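Advance copies arrive with a slip of paper inside the cover. The slip asks the reader not to quote from the text without checking it against the finished book. Most reviewers obey the first half and skip the second. They don't quote, and so they never need to check. I think this has done more harm to book reviewing than spoilers have.

A review without quotation asks to be taken on trust. If I write that the prose in a fantasy novel is clumsy, the reader has my word and nothing else. One sentence from the book would settle it. The reader might look at the sentence and decide I am wrong, and that would be a useful result as well.
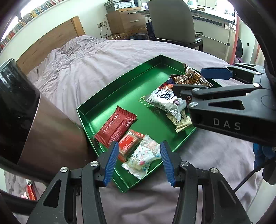 Snacks on a green tray.

Last August I went back through 80 of my own reviews, most of them of young adult and fantasy titles. Only 16 quoted a full sentence. Six of those quoted the opening line, which is the line an author has worked on hardest and so the least typical in the book. In the others I had relied on a small stock of adjectives. I had used "atmospheric" for a ghost story, a heist and a novel about beekeeping.

Hannelore Pfister, who edited me for several years, had a rule for this. Any claim about style needed a line of text within the same paragraph, or the claim came out. I resented the rule at the time. My drafts got longer, then shorter, as I found out how many of my claims had no line to support them.

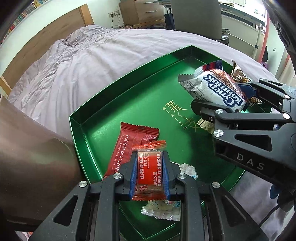 Bethel Kahsay

The usual objection is that proofs change. They do, but less than people think. I compared one 148-page proof with its finished edition and found a corrected date, two repaired commas and a new dedication. The sentence I had wanted to quote was the same in both. An email to the publicist would have confirmed it in a day.

A stronger objection comes from Thanasis Psarras, who reviews translated fiction. He argues that a single sentence can mislead, and that a careless reviewer will pick the worst one and present it as normal. This is true. It is also true of plot summary, and we haven't given that up. A reviewer who picks unfairly can at least be caught by anyone with a copy of the book. A reviewer who says "the pacing drags in the middle" can't be caught by anyone.

Star ratings make the problem worse. A number looks like a measurement, so the text under it shrinks to a plot outline and a thank-you to the publisher. I would keep the thank-you - readers should know who paid for the copy - and cut the outline by half. The space should go to the author's own words, chosen from somewhere past the first chapter, with a page number.

I have started doing this on Wednesday, when I write up the week's reading. It is slower. Two of the reviews I drafted this way ended up kinder than my notes.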